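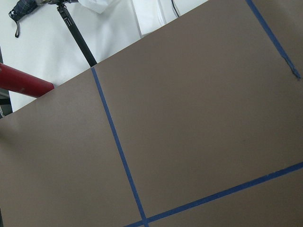

Blue Tape Season Is Back!

If you've been in the back studio at all this April, you'll have noticed that blue tape has gotten into everything. It's on the boards, on the edge of the sink, on the sole of my left shoe (I walked home with it). I couldn't be happier, because it means the panel project is under way again, and this year we have more people signed up than we have good brushes.

For anyone new to the newsletter: every spring we take big flat boards, tape them off into sections, and hand each section to a different painter. You work in your own panel, your neighbor works in theirs, and when the tape comes up you get these crisp bare lines running between a lot of pictures that have no business being next to each other. Last year we had a heron beside a plate of pancakes. I still think about it.

The group is calling this year's set Irska. Omolara Aliyu picked the name, and she has promised to explain it at the opening and not one minute before, so please stop asking her in the parking lot.

Brown this time, not white

The biggest change is the ground color. We've always started on white, and white is hard! It glares at you, every pale color disappears on it, and beginners tend to spend the whole first session just trying to cover it up. So we've gone with a matte grayish brown, somewhere between mushroom and wet cardboard. Chukwuemeka Yusuf mixed it from what was left on the paint shelf and wrote the recipe on the lid of the bucket, which has since been recycled. We have enough for this set and that's that.

I was doubtful until I put a stroke of plain yellow ocher on a test piece, and wow. Light colors sit up and glow on it. Darks go down softly. You can leave a good bit of the ground showing and it reads as shadow, or skin, or a muddy field, whatever you need it to be. Funmilayo Akpan did a whole loaf of bread in three colors and let the board do the crust.

Taping, and why yours doesn't have to be perfect

We lay all the tape by hand, by eye, with one long ruler for the nervous. That means the strips wander a little and the edges aren't dead straight, and some ends get torn off the roll instead of cut. Leave them. A ragged end makes a lovely little feathered shape when it comes off, and I'd much rather look at that than at something a machine could have measured.

The panels aren't all the same size either. You might get a big, roomy one in the middle of a board or a skinny wedge down in a corner. Don't be disappointed if you draw a wedge! Damilola Nnaji has asked for one two years running, and he fills it with the smallest, funniest things – a queue of ants, a shoelace, a very long dog.

A few things that will help on the day:

Run your thumbnail firmly along both sides of every strip before you open any paint. Go over the crossings twice. Where one piece of tape lies on top of another there's a tiny step, and thin paint loves to sneak in there.

Brush away from the tape, toward the middle of your panel. If you push paint at the edge it will go under.

Keep your first coat on the thick side. Save the watery stuff for later, once you have a dry layer along the border.

If you find a speck on your panel, try a soft dry brush before you reach for sandpaper. We've lost good patches of ground color that way and, as mentioned, there's no more in the bucket.

Pull the tape while the last coat is still slightly soft, slowly, folding it back low over itself. If it's been left overnight, score lightly along the edge first. Please don't pull anybody else's side without asking them.

That last one comes from experience, and Funmilayo has forgiven me.

Supplies

We have acrylics in all the usual colors and plenty of white. We're short on flat brushes in the one-inch size, so if you have spares at home that still hold an edge, bring them along with your name on the handle. Palettes are the old dinner plates under the window. Rags are always welcome, and so is anyone's old button-down shirt to wear backward over good clothes.

Tape costs more than you'd think. We went through 2 full rolls just getting started, so finish the open one before you start another. The torn-off bits are great for labeling cups.

When to come

The studio is open for panel painting from 9 in the morning, and you can stay until the light goes. New people should come at the start of a session so that Omolara can get them set up with a panel and a plate. There's no need to plan a picture ahead of time. Plenty of people walk in with nothing, look at the shape they've been given and start. If you like to work from something, bring a postcard or a leaf or your lunch.

Kids are welcome with a grown-up, and the two of you can share a panel or run a strip of tape down the middle and keep the peace.

Þórey Ladefoged is doing the hanging again, and she'd like to know early if you want your board high or low. She has also asked that everyone write their name on the back in pencil, behind their own panel, with an arrow for which way is up. Last year one board went up sideways and three of the painters said they liked it better, but the fourth had painted a waterfall.

Boards that still have open panels are leaning by the back door. Put a bit of tape with your initials on the one you want and it's yours.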